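Getting the creases out of a hooded top without an iron
Asked in Home and Laundry, November

Theano Mitsotakis-Vlachou
I moved into a rented flat in Zutgate and there is no ironing board, and no cupboard to keep one in if I bought it. Most of what I wear is fine straight off the airer but I have several cotton mix tops with hoods, and they dry with hard creases across the hood and down the inside of the sleeves. The label on the worst one says cool iron, do not tumble dry. It also has a rubbery print on the chest that I don't want to ruin.

I have tried hanging it in the bathroom while I shower and it makes no difference to the hood at all. Is a hand steamer worth buying for this, or should I get one of those small table-top boards? I can spend up to 49 pounds. I have hard water here, if that matters.

3 replies

Yhon Castaño
Just get a steamer. Mine is a Nultus and it's fine.

Lejla Janevski
I did alterations in a dry cleaner's in Nirnmont for 12 years and I would go for the steamer in your case. A table-top board is good for shirts but you will struggle to get a hood to lie flat on one, and you end up pressing a new crease in beside the old one.

Buy one with a tank you can take off and fill at the tap. Weight matters more than the power figure on the box, as you will be holding it up at shoulder height. With hard water, use the bottled deionised sort if the maker allows it, and check the booklet first, as a few say plain tap water only. Tip out what is left when you finish or you will get white bits spat on to dark clothes.

This is how I do a hooded top.

1. Start before it is dry. Shake it hard when it comes out of the machine, pull the hood into shape with your hands, and put it on a wide hanger. Half your creases come from the airer, where the hood gets folded over a bar.

2. Let the steamer heat fully and give it a few bursts over the sink. The first puff is mostly water.

3. Do the body from the inside where there is a print. Hold the head a little way off the cloth and don't touch the print with it. If you want to be careful, turn the whole top inside out.

4. Keep the cloth under tension. Steam on slack cloth does very little. Take hold of a fold low down, pull gently, and bring the steam along towards the hold. Keep fingers well clear or wear a thick cotton glove, the burns are nasty.

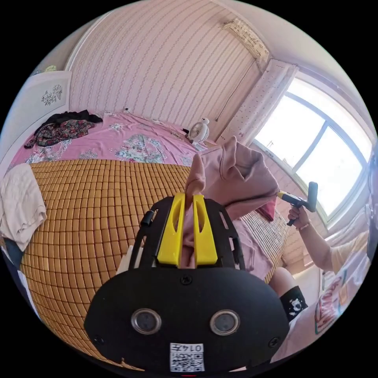

5. Sleeves next. Pull each one straight from the cuff and go down the seam first, then the outside. If it is bunched up at the elbow, smooth it by hand before you steam.

6. Leave the hood until last. Put a rolled towel inside so that it stands up, then steam the outside in short passes. Where the seam runs over the crown you may need to go back two or three times.

7. Leave it hanging for 8 minutes or so before you fold it or put it on. Damp warm cloth creases as soon as you sit down in it.

One warning. Don't do it up against painted woodwork or wallpaper. I lifted a strip of paper in my mother's hall that way.

Stavros Panagiotou
I'd disagree a bit with the above. Steamers are all right for light creases but if she has left a cotton top in the drum overnight no steamer will shift it. I use an ordinary travel iron on the cool setting with a folded towel on the kitchen worktop, tea towel over the print, and that cost me a lot less than 49 pounds. The hood I do in two halves, folded along the middle seam.

Also turn your spin speed down. Mine was at the top setting and going down to 800 made more difference than anything I bought.

Comments on this reply

Lejla Janevski
Fair point about the spin speed. I would not put an iron near a rubbery print though, even with a tea towel. I have seen them come off on the cloth.

Theano Mitsotakis-Vlachou
Thanks all. I have turned the spin down and stopped folding the hoods over the airer, and the grey one is already a good deal better. Will look for a steamer with a removable tank. Does anyone know if Kulkarni on the high street still stocks them, or is it only kettles now?

Yhon Castaño
They had two in the window last time I went past.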